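Running > Race Organisers > Timing Equipment

Mirik Finish-Line Timing System
Organiser's Manual, issue of 8/8/19

Section 4: Setting up on race day

This section covers the setting up of the Mirik timing system at the start and finish of a road race, the issue of tags to runners, and the closing of the results file. It assumes that the entry list has already been loaded as set out in Section 3. Clubs using the system for track or relay events should read Section 6 as well.

4.1 Before leaving for the venue

1. Charge the control unit overnight. The battery light shows steady green when charging is complete.

2. Check that both timing mats are in their carrying bags, together with the joining lead for each. The leads are not interchangeable with those of the older Pludley mats, although the plugs look alike.

3. Print two copies of the start list, one in number order and one in surname order. The copy in surname order is for the registration desk.

4. Set the clock on the control unit. Hold down CLOCK until the display flashes, enter the time and press SET. If hand-held units are to be used as a backup, set them from the control unit and from no other source.

CAUTION: Do not change the clock once the first runner has been recorded. All times already held will be marked as doubtful and will have to be confirmed one by one.

4.2 The registration desk

5. Place the desk well away from the finish line. A tag brought within two metres of a live mat may be recorded as a finisher.

6. Hand each runner the envelope bearing his or her race number. Each envelope should hold the number, one tag and one tie. Ask the runner to check that the number on the tag agrees with the number on the envelope.

7. Where a runner has lost or mislaid a tag, issue a spare. Select RUNNERS, then REPLACE TAG, enter the race number and hold the spare against the reader until it sounds twice. The earlier tag is cancelled at once.

8. Record late entries on the yellow form before entering them on the control unit. The system will accept up to 200 late entries for each race.
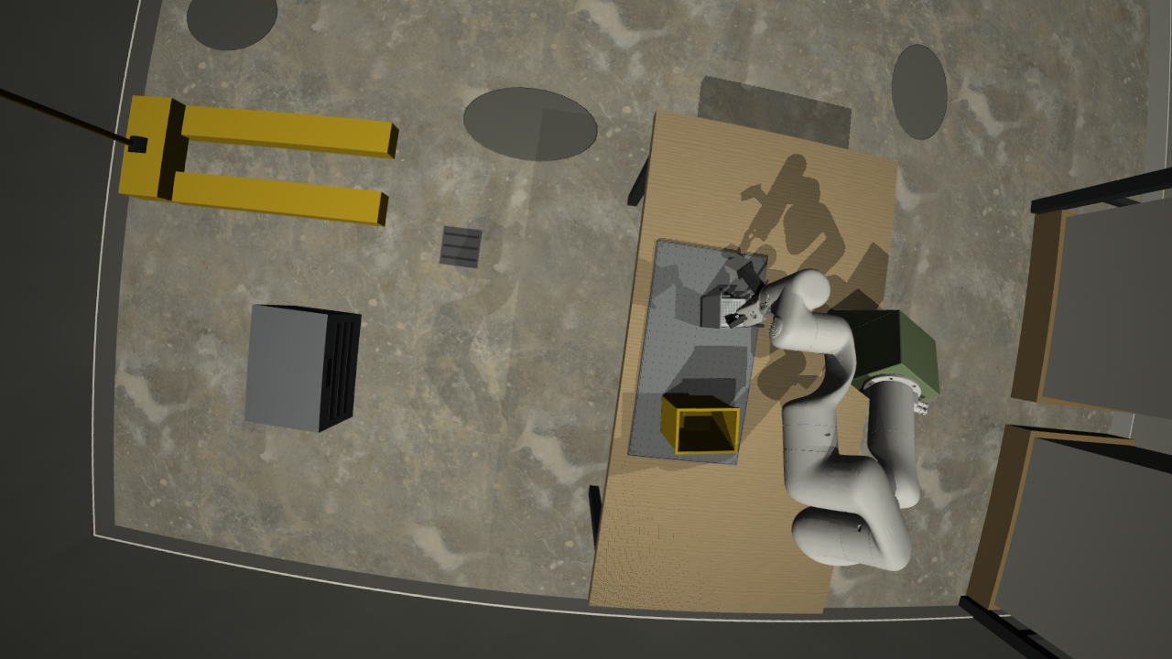 May a runner wear a tag left over from an earlier race?

Tags from earlier races must not be worn, even where the race number happens to be the same. The control unit accepts only those tags that appear in the entry file for the day, and a runner wearing any other tag will cross the line without being recorded.

NOTE: Tags should be worn on the shoe, laced flat. A tag carried in a pocket or worn on the wrist may be missed, and the club cannot be asked to estimate a time for a runner who has done so. A sentence to this effect should be printed in the race instructions.

4.3 Laying the mats

9. Choose a level stretch of road or firm path. Grass may be used when it has been cut short, but the mats must then be pegged at every eyelet.

10. Sweep the surface. Loose grit beneath a mat will in time wear through the lower cover.

11. Unroll the first mat across the full width of the finish, with the arrows pointing in the direction of running. Lay the second mat behind it, leaving a gap of 38 cm between the two. The second mat records any runner whom the first has missed.

12. Tape down the leading edge of each mat along its whole length. Tape the joining leads where they cross any path used by runners or spectators.

CAUTION: An untaped edge is a tripping hazard. Do not open the finish until both leading edges have been secured and walked over by a marshal.

13. Connect the mats to the control unit, using socket A for the first mat and socket B for the second. Stand the unit on a table or other raised surface at the side of the finish, under cover if rain is forecast.

14. Keep barriers, gantry legs and parked vehicles at least one metre from the ends of the mats. Large metal objects shorten the distance at which a tag can be read.

4.4 Testing

15. Switch on the control unit and wait for READY to appear. Both mat lights should turn green. If either remains amber, see 4.8.

16. Take the test tag from the lid of the case and walk across both mats at an ordinary pace. The unit should sound once for each mat. Repeat at the left, in the centre and at the right of the finish.

17. Select TEST, then CLEAR, to remove the test readings. The display should show 0 FINISHERS.

At the Dundenar road race, where the start and finish share one line, organisers carry out steps 15 to 17 a second time after the field has left. This is recommended wherever the same mats serve both purposes.
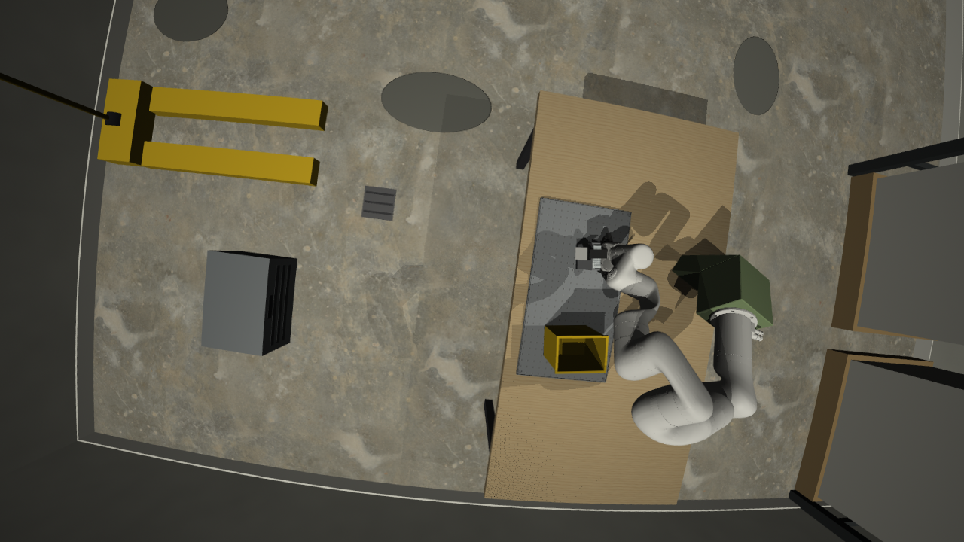

4.5 Starting the race

18. Select the race from the list and press ARM. Once armed, the unit will not accept late entries for that race.

19. Press START on the starter's signal. The person pressing the button should stand where the starter can be both seen and heard -- a radio message is not sufficient.

20. Start at least one hand-held watch at the same moment. It should be left running until the last runner has finished, and its reading noted on the race sheet.

21. If the button was pressed early or late, do not stop the unit. Make a note of the difference shown on the hand-held watch and correct the start time afterwards under RESULTS, ADJUST START.

Where separate starts are used, for instance for wheelchair athletes or a junior race, arm and start each race in turn. The unit can run more than one race at a time, provided that each has its own range of numbers.

4.6 At the finish

22. Post one marshal beyond the mats to keep finishers moving. Runners who stop on a mat may prevent those behind them from being read.

23. Keep a written list of race numbers in finishing order for the leading runners in each category. Prizes should not be announced until this list has been compared with the display.

24. Collect tags once runners are clear of the line, and at a distance from it. Tags gathered in a bucket beside the mats will be read repeatedly and will fill the memory.

25. When a runner retires, enter the number under RUNNERS, RETIRED as soon as word is received from the course. The count of runners still out is then corrected on the display.

4.7 Closing the results

26. Wait until the sweep marshal has crossed the line or reported in. Compare the number of runners still out with the marshal's own record.

27. Select RESULTS, then CLOSE RACE. The unit will ask for confirmation. Press SET to confirm.

28. Insert the memory stick supplied and select EXPORT. Do not remove it until DONE appears.

29. Check the exported file on a computer before switching off the unit. The file opens in any ordinary spreadsheet program and may also be sent directly to the Paiva results service, for which a separate club account is needed.

NOTE: Results should be published as provisional. Most queries arrive within a day or two of the race, and the original readings remain in the control unit until the next entry list is loaded.

4.8 Faults on the day

Mat light amber: the lead is loose or damp. Switch off, dry both ends of the lead, reconnect and switch on again.

Mat light red: the mat has failed. Disconnect it and continue on the remaining mat, with a second person taking numbers by hand.

Display shows E23: the memory stick is full or has not been recognised. Use another stick. No readings have been lost.

Runner not shown in results: check the written list, then look under RESULTS, UNMATCHED. A tag issued in error to the wrong runner will appear there -- select it and enter the correct race number.

Unit switches off during the race: connect the spare battery and switch on. Timing continues from the internal clock, but runners who crossed while the unit was off must be added from the hand-held record.

4.9 Packing away

30. Switch off the unit before disconnecting either mat.

31. Remove all tape, wipe the mats with a damp cloth and roll them with the arrows outermost. Mats must not be folded.

32. If the mats are wet, unroll them again indoors on the same day and leave them until dry. In clubs whose last race falls in October, the mats should be stored flat for the winter and the control unit charged once before the new season.

Section 5 deals with chip times, gun times and the treatment of team scores.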